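Home Products Newsroom Stockists Care guides Contact

STILALAR ADMITS WHITE TABLES SHOW EVERYTHING, RELEASES ANOTHER ONE

The Llorente drinks table comes in one color, and the company was warned

PRENVILLE, June. Stilalar, the Prenville maker of tables for people who have guests, is adding a drinks table to its range this summer. The Llorente is white. It was white in the first sketch and stayed white through a long meeting at which three of the people present asked whether it might be gray.

The case against white is well known to anyone who has put a wine bottle down on it. A bottle leaves a ring. A short pour leaves a spot, and the spot brings along a few smaller spots for company. Orange juice is slower to show up but gets sticky, and somebody's sleeve generally finds it before a cloth does.

"We sell a dark table as well, and people tell us it never gets dirty," said Khurram Farooqui, head of product at Stilalar. "I have wiped a dark table. It gets very dirty. It just keeps the news to itself."

Before settling on the top, Stilalar asked 519 customers in and near Mondton what was most often left on the table at the end of an evening. Wine rings came first. Juice came second, well ahead of coffee, and a small group wrote in "my brother-in-law." The company has no product for this at present.

The Llorente is made to stand against a wall and hold the bottles, the cups and whatever people bring that needs opening. The top is smooth, with no trim or groove for red wine to settle into. Fresh spills come up with a damp cloth. Older ones come up with a damp cloth and some patience. Stilalar does not recommend scouring powder, or moving the fruit bowl over the spot, although its own showroom has tried both.

A care card ships with every table. It was cut down from an earlier version that ran to 5 pages and that testers used as a coaster. The advice that survived:

- Wipe the base of the bottle before you set it back down.
- Pour over the table, not over the rug. The table is the easy one.
- Rinse white cups the same night. Red wine dries in the bottom and will be there in the morning.
- Leave room between bottles so that reaching for the juice doesn't involve the wine.

The first run is 300 tables, with over 1,000 planned by the end of the year if the first lot finds homes. They will be sold at the Prenville showroom and through the Mondton shop, where the floor model is already in use at staff lunches and can be inspected in a truthful condition most days after 2 p.m. 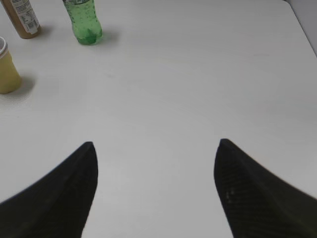
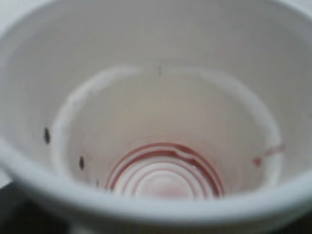

Red rings at the bottom of a white vessel, and a streak on the wall above them.
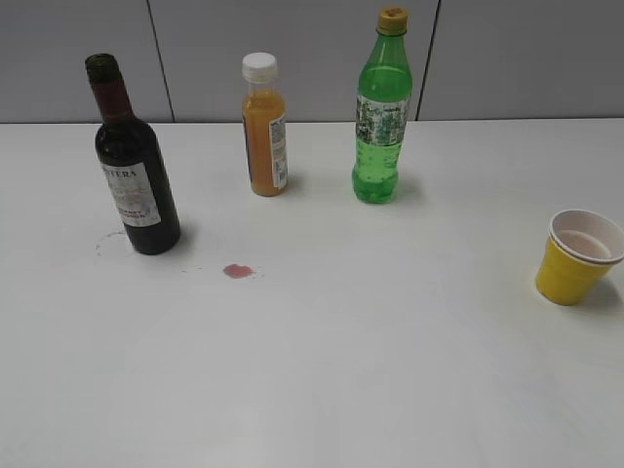

Wine, orange juice and a small pinkish-red spill on a white top.

Hatice Canpolat wrote to the newsroom after the table was announced to say that she has owned a white table for years and that the rings don't bother her, but "the one person who always lifts the bottle to look at the ring and then puts it back in a different place" does. She would like the care card to mention him. She has also asked whether the Llorente comes in gray.

Press contact: Nicanor Requena, Stilalar Newsroom, Prenville | © Stilalar. All rights reserved. | Back to top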